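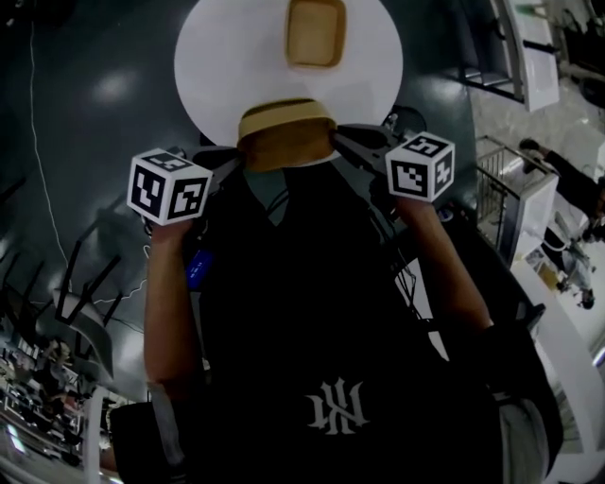
What is the difference between perimeter and area?

Perimeter is the distance all the way round the edge of a flat shape. Area is the amount of surface inside that edge. Perimeter is measured in units of length, such as metres. Area is measured in square units, such as square metres.

A square metre is a square with sides one metre long. It is written m², and the small 2 is read as "squared".

To find the perimeter of a rectangle, add the four sides. A rectangle 16 m long and 7 m wide has a perimeter of 16 + 7 + 16 + 7 = 46 m.

To find the area, multiply the length by the width. For the same rectangle, 16 × 7 = 112 m².

Two shapes can have the same perimeter and different areas. A rectangle 20 m by 3 m also has a perimeter of 46 m, but its area is only 60 m².

Some shapes have a piece missing. Work out the area of the whole shape first – then subtract the piece. The playing field at Trorinach is a rectangle 40 m by 34 m, so its area is 1,360 m². A pond in one corner covers 68 m². The grass covers 1,360 − 68 = 1,292 m².

Always write the units after the number. An answer of 112 could mean metres, square metres or something else.

Last updated: Sunday, November 10, 2019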